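We use cookies to remember your preferences. Accept all | Manage settings

Samunis Robotics Club
Bench inspection checklist, two-arm station
Task: mouse sorting (computer mice into the bin)
Revised October, with comments from the last inspector, who was in a mood

Fill this in before anyone runs a program on the bench. "Looks fine" is a comment. It does not count as a check.

1. BASE AND POWER

[x] Mounting blocks tight on the base rail.
Comment: One screw took a quarter turn. It took a quarter turn last month too, so it has a hobby.

[x] Emergency stop pressed, arms go limp, stop released.
Comment: Pass. Please support the arms by hand when you do this. They fall like tired uncles.

[ ] Wires clear of both arms through the full sweep.
Comment: Clear on the left. On the right I'd like one more tie before I sign, and I'd like it to be a new one.

[x] Speed limit set to 175 in the Pimham controller.
Comment: Somebody had typed 1000. I have put it back and said nothing to anyone, except here, in writing.

2. ARMS AND GRIPPERS

[x] Both grippers open and close fully with nothing in them.
Comment: Pass, after the left one thought it over.

[x] Fingertips clean and not chipped.
Comment: Wiped. Use the cloth from the kit and stop using your sleeve.

[x] Arms keep out of each other's way near the bin.
Comment: Pass at low speed. The rule is still one gripper over the bin at a time, and the second arm waits its turn with its fingers open. 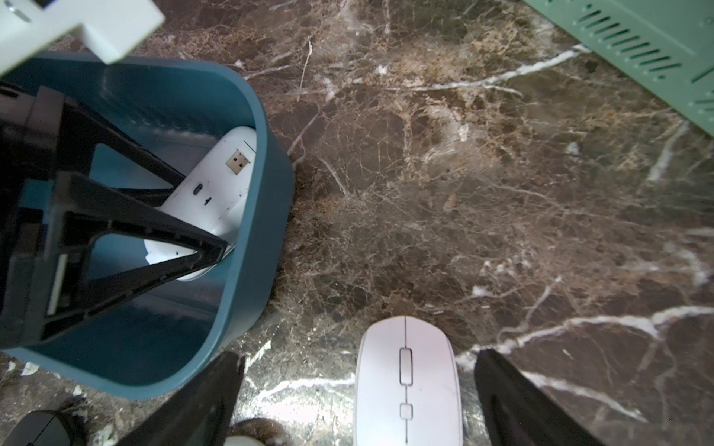

The waiting position lives in the Bednárik script, line 1173, and anyone who edits that line has to run this whole section again. I know it's long. I wrote it.

[ ] Grip force checked on a mouse you don't mind losing.
Comment: Not done yet. The setting in the file is 3000, in units the Drirnell manual declines to explain. Start lower and work up.

3. THE MICE

[x] No cracked shells or loose panels.
Comment: Scuffs are allowed. These were donated by an office and have seen some spreadsheets.

[x] USB receivers either seated properly or taken out and bagged.
Comment: Check the underside of every mouse. A receiver that drops out during a run will end up under an arm, and then we all get to spend the evening on our knees.
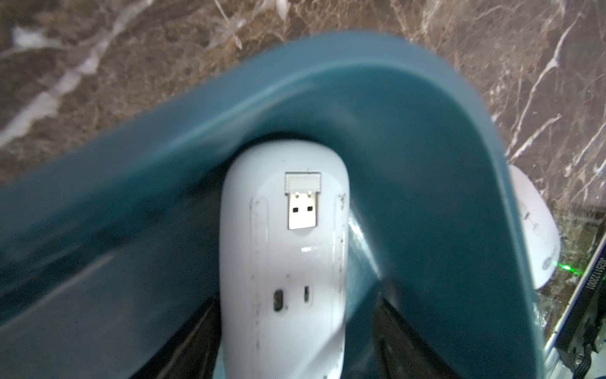
Do we have to switch the mice off before a run?
Only the ones with a working battery, and mostly to save the battery. If you find one lit up, turn it off and put it back where it was.

[x] Start layout has a gap between mice wide enough for the fingers.
Comment: Pass, barely. Two mice lying side by side is a fair test of the program. Three is just being mean to it.

4. WORK SURFACE

[ ] Surface wiped down, no crumbs or grit.
Comment: Fail. There are white specks between the mice. Whatever they are, they don't belong in a gearbox.

[x] Stationery pushed back out of the sorting area.
Comment: Pencil case and calculator are at the back and may stay there. The file organizer is in the right corner. Check the right arm's reach against it before each new program.

[x] Tray empty at the start.
Comment: Pass.

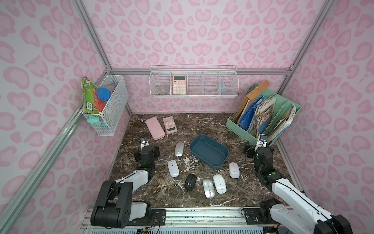

5. SIGN-OFF

[ ] All boxes above ticked.
Comment: Three open: cable tie, grip force, crumbs. The bench may be used at low speed for demos with one hand on the stop button. No unattended runs until the boxes are filled in, in pen, by somebody who did the checks.

Next inspection: before the Pimham qualifier, 4 p.m., bring a screwdriver.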